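I have been trying to learn Welsh since April and I can now say, with some confidence, that the weather is bad and that I would like a cup of tea. My neighbour Emlyn Edwards says this covers most of what he uses it for himself, so perhaps I'm further along than I thought!

It started with the bus. I was on my way back from the coast and two women behind me were having the most wonderful argument, laughing and talking over each other, and I couldn't follow a word of it apart from "microwave". I've lived here for three years. I came home, had my tea, and signed up for an evening class before I could talk myself out of it.

The class is on the top floor of the old Sayce building (the lift is slow, take the stairs) and it's taught by Maja Krawczyk, who grew up speaking Polish and learned Welsh in her thirties. I think that makes her a better teacher for people like me. She remembers what was hard. She lets you get to the end of your sentence, however long that takes, and then she says it back to you the right way round and you hardly notice you've been corrected.

What I wasn't ready for was the mutations. If you've not met them, the first letter of a word changes depending on what comes before it, so you can look up a perfectly ordinary word in the dictionary and it simply isn't there. Cath is a cat. Then it's "y gath", the cat, and off she goes under a different letter altogether. I spent a whole evening hunting for "gath" under G and getting crosser and crosser.

I tried to fix it with flashcards. I made 25 a night for a while, in my best handwriting, and I must have around 800 of them now in shoeboxes. Did they help? A bit. I know the words when they're on the cards. Put the same word in the middle of a sentence from the man at the post office and I stand there smiling like a lamp.

The radio has been much better. I put it on while I'm washing up and don't try to understand it, I just let it run, and every so often a whole phrase drops out clean as anything. Last week it was "before the end of the month". I was so pleased I told the cat - who is English, and was not interested.

The other thing is that people are kind about it. I'd been dreading the sighs and the quick switch to English, and it does happen, but mostly they slow down and wait. Emlyn has started leaving me notes about the bins in Welsh. I reply in Welsh. One of us is getting the collection dates wrong and I suspect it's me.
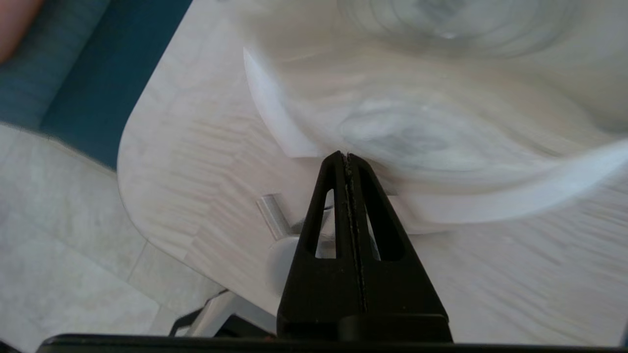

Filed under: Learning things, Home

Next term we do the past tense, which Maja promises is friendlier than it looks. I've bought a new notebook for it and written my name inside the cover, and so far that's as far as I've got. If anyone has a good way of remembering which words cause the soft mutation and which cause the other ones, please put it in the comments. Songs welcome, rude ones especially.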